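How a Book Is Put Together
By Sewwandi Khan

A book has parts, and most of the parts have names. Once you know the names, you can pick up any book, in any language, and find your way around it. The books on this page have Chinese covers.

The cover

The cover keeps the inside pages clean and flat. A paperback has a cover made of bendy paper or thin card. After many readers, the corners start to curl.

Long ago in China, many books were sewn along one side with thread. You could see the stitches from the outside. Some new paperbacks still have lines printed on the cover that look like those old stitches. The Analects is one of them. It is a very old book of sayings from the teacher Confucius and his students. Its Chinese title is just two characters, 论语, printed on a pale yellow label.

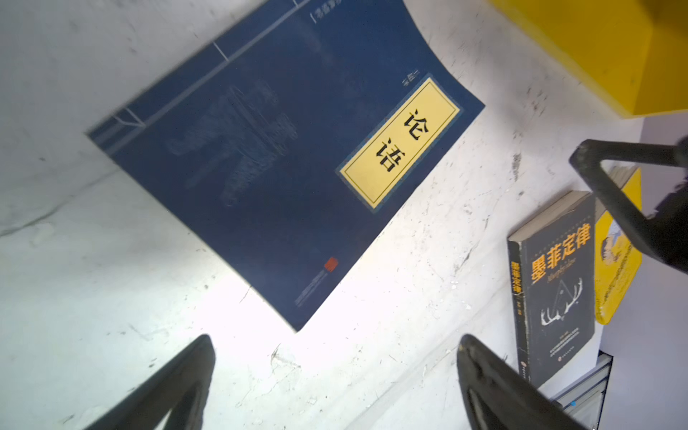 The pages

All the pages together are called the page block or text block. When a book is closed, the block looks solid. Open it and let the pages fan out, and you can see that it is many thin layers.

Each sheet of paper, called a leaf, has two sides, and each side is a page. So a book with 144 pages has only 72 leaves. Old paper often turns cream or tan, but some new books are printed on cream paper too. Many people find it easier on their eyes than bright white.

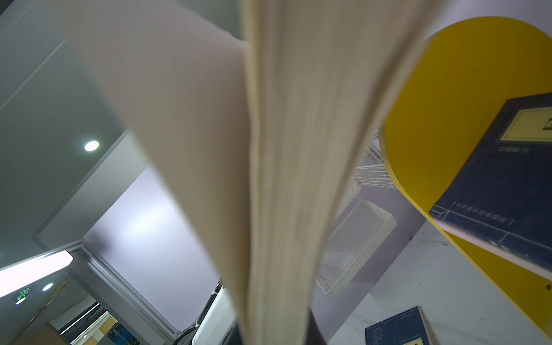
The title label

On old sewn books, the title was often written on a strip of paper and glued to the front. Today the label is usually printed as part of the cover. A yellow label on dark blue is easy to read from far away.

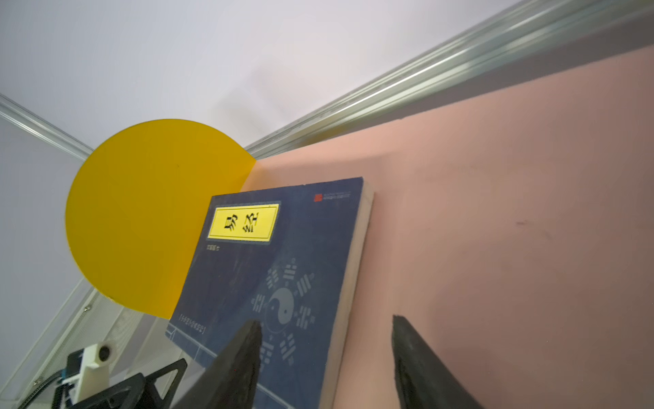
Chinese titles can be short because one character can stand for a whole word. A child in China learns about 3,000 characters in school. Titles can run from left to right or from top to bottom, so look at both ways before you decide where one starts.

Covers often have a picture as well. A book for children may have a bright color and a cartoon. The title of the yellow book, 装在口袋里的爸爸, means "The Dad in the Pocket." Look for the character 口 in the title. The artist drew it as a pocket.
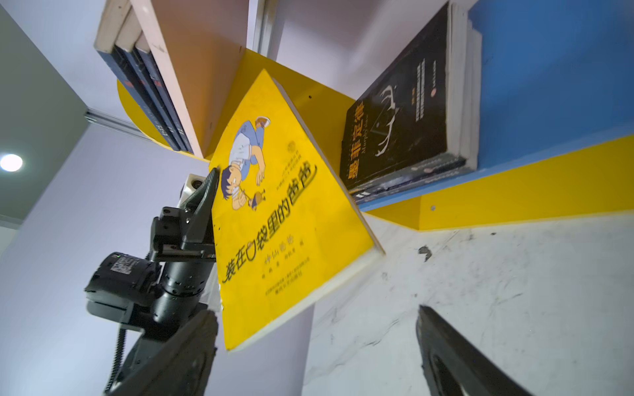
Words to know

Leaf: one sheet of paper in a book.
Page: one side of a leaf.
Page block: all the leaves together.
Spine: the side where the leaves are joined.
Hardcover: a book with a stiff cover.
Paperback: a book with a cover that bends.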